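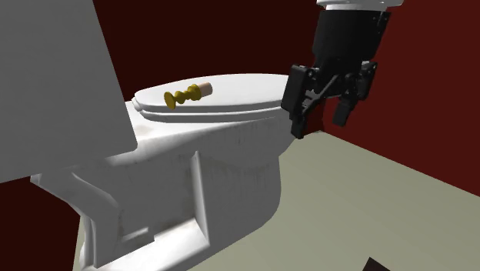 Lid closed, gold object on top.

Ticket 3589: toilet keeps topping itself up
Posted by Quispe | Jul 10, 2023
Filed under: Bathrooms & Plumbing > Cisterns

Hello all, I'm putting the whole saga in one ticket as my last two got merged and half my replies went missing! The short version is that the upstairs toilet tops itself up all day and all night. You hear a hiss, a bit of a gurgle, then silence, and then off it goes again. It started in January and I ignored it (I know, I know) until the water bill landed on the mat.

The fill valve is a Clillova bottom entry one, the short model, and the flush valve is whatever the last people left us. Push button, dual flush. The isolator on the feed pipe does work but it's stiff and wants a proper screwdriver, so bring one if you're copying any of this.

First go: food colouring. I put a good slug of blue in the cistern, told everyone to keep off, and went and had my tea. Came back to a faint blue streak down the back of the pan. So water was definitely getting past the flush valve, and the Clillova was only doing its job by filling up again. I'd been blaming the wrong part for months!

Second go: cleaned the seal. Isolator off, flush, quarter turn on the flush valve and it lifted straight out. The rubber washer underneath was furry with limescale on one side. I rubbed it down with a cloth, wiped the seat it sits on, put it all back and ran the colouring test again. Less blue, but still blue.

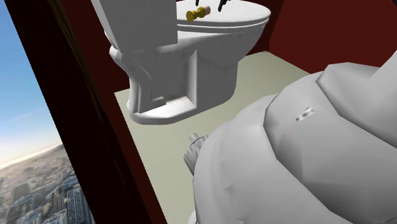 Third go was turning the washer over, which somebody on here suggested in an old thread. It worked beautifully for two days – I was unbearable about it – and then the hiss came back at four in the morning. I think the rubber had just taken a set and was never going to sit flat again either way up.

By then I'd read the meter last thing at night and again the next night, on a day when we were all out from breakfast till late. It had moved 454 litres. The stop tap under the sink was checked as well, and with the toilet isolated the meter didn't budge at all, so that rules out the kitchen, the outside tap and the pipe under the drive. Please don't ask me to check the outside tap again, I've been out there in my slippers enough.

Fourth go: new washer. I ordered the universal one from Undimora and it was too small, fell straight over the lip. Their chat people were nice about it and asked for the outside diameter, which I measured at 80 mm with a ruler (should have done that before ordering, obviously). The right one came in the post and went on with a bit of silicone grease. Hand tight only on everything plastic, please, I cracked a back nut in our old flat on Alley Road and still remember the ceiling.

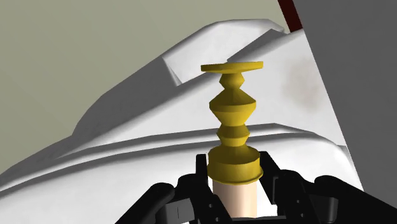 Colouring test after that was clean. I left it seven hours and the pan stayed clear, and the meter overnight hadn't moved apart from one flush that somebody owned up to at breakfast.

What's left is the water level. It's sitting a bit close to the overflow for my liking, and the adjusting screw on the Clillova just spins when I turn it down. Turning it up works fine. Is there a little clip on the float arm I'm meant to hold while I do it, or has the thread gone? I don't want to buy a whole new fill valve if it's only a clip.

I've kept the old washer in a sandwich bag in case anyone needs a measurement off it. Leaving the ticket open until the screw is sorted.

4 comments | 11 shares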